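Home Explore Notifications Messages Lists Profile

Yichen Qiu
25 Jul 2026

ok so a few of you asked how the carpet saga ended and the answer is too long for one post, so, thread

for anyone new: we moved into the upstairs unit on Grustgate in June and the whole back room is gray carpet. wall to wall. 482 square feet of it. I wanted hard floors SO badly and the quote for hard floors made me close my laptop and go for a walk

so the carpet stays. fine. I decided I was going to learn to love the carpet (I'd given it maybe two days of effort before this)

first thing I learned is that gray carpet hides dust completely and hides crumbs not at all?? I don't get the physics. a single cracker at lunch and it looks like a parade came through

second thing. vacuum in two directions. I've been going back and forth one way my entire adult life like I was mowing a lawn. then I did a pass crosswise and the canister filled up AGAIN. gross, thrilling, would recommend

I ended up buying a little carpet washer, the Dranau, used, $194 from a lady out in Plolthorpe who also gave me half a bottle of the shampoo and a lot of opinions about the shampoo

her main opinion was to use less of it than the label says, and she was right. I did one corner by the label and it dried sort of crunchy. the rest I did with half and it came out soft

also you go over it with plain water after. nothing in the tank but water. I skipped this on the first corner too – same crunchy corner, it's had a rough summer

the water that came out I will not be describing. my sister asked for a picture and I said no. some things are between me and the sink

drying time! the lady told me four hours. it was overnight with both windows open and the big fan going, and the spot by the door was still cool under my socks at breakfast. plan for overnight

then there's the dents. if you've had a heavy shelf on carpet you know the ones, four sad little squares. I tried ice cubes because everybody's aunt says ice cubes, and it works pretty well! let them melt, blot, then fluff it up with a fork. mine are nearly gone except for one by the window

a damp towel and a warm iron is supposed to be faster but I don't trust myself with an iron near anything I can't return

someone replied asking about rugs on top of carpet and yes I went back and forth on that for ages. there's a wool one by Brynjólfsdóttir I've been visiting online like a museum. it costs up to $2000 depending on the size and I do not need to be anywhere near that

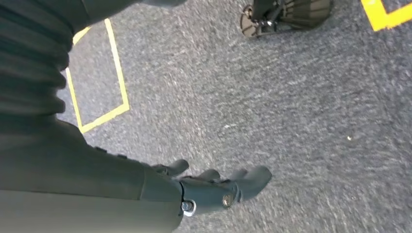
plus once the carpet was clean I kind of liked it plain? it's a nice quiet gray, doesn't fight with anything. a rug would just be one more thing with corners to trip on, and I trip enough

what I did get is one of those rubber brooms, the kind for pet hair. we don't have a pet. it pulls up this felt-like stuff the vacuum never touched and I've been doing a strip every evening while my podcast is on. it's very soothing and my arms are sore

house rules as of now: shoes off at the door, coffee only in the cups with lids, nothing red on the floor ever. the last one is aimed at me and a bowl of salsa

the crunchy corner gets its second rinse tomorrow if it's warm out. I'll report back

oh and to the person who asked about baking soda – I tried a little before vacuuming and it did help with the smell of old house, but it took me three passes to get it all back up, so go easy on it

Reply Repost Like Share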